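What We Spent on the Second Arm

13 Nov 2021

I said in April that I would write up the budget for the second bench once the money was gone. The money is gone, so this is the write-up.

The arm itself was the easy part. We already had one from Koselero and the software was set up for it, so we bought the same model again. I asked Jenditz for a quote too, mostly to have something to compare. Theirs was lower, but the gripper was extra and the lead time was longer than we could stand.
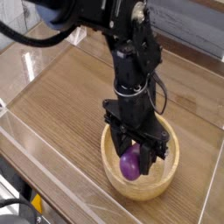

The part I planned badly was everything around the arm. I had one line in the spreadsheet called "bench" and I put 618 dollars in it. That covered the table and the mounting hardware and left very little for anything else. Cables, clamps, spare fingers and shipping all had to come out of the reserve. If you are doing this for the first time, give each of those its own line, even if you have to guess at the number.
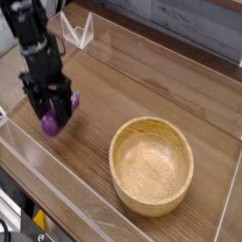
Panels were the biggest surprise. I had priced one sheet of acrylic and assumed we could cut the rest from leftovers. There were no leftovers worth using. We now have clear walls along the left, the right and the back of the work area, and every one of them was a separate purchase from Casham. The corner brackets came from the same place. I would order the panels cut to size next time and pay the extra.

The test objects cost next to nothing. A wooden bowl and a toy eggplant will keep you busy for a long while. I had set aside 100 dollars for objects and spent 64, and most of that went on things still in a drawer.

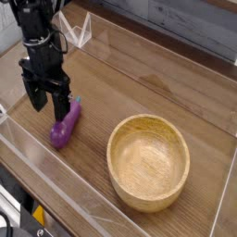 Xuelian Feng read a draft of this and wrote back that I had left out the hours. Her point was that two people spent nearly a week on mounting and calibration, and that a cheaper arm with worse documentation would have doubled it. She would put labor at the top of the sheet, above the hardware. I agree with her, though I don't have good records for it. I started keeping a log after the first few days, which was too late to be much use.
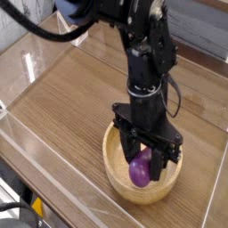 For next year I have three things on the list: a second set of fingers, a proper cable guide, and a service plan if Koselero will sell us one for both arms together. Xiaoqing Fu wants to move the whole setup to the Han building, where there is more floor space. I haven't priced the move yet. The spreadsheet has a blank row for it.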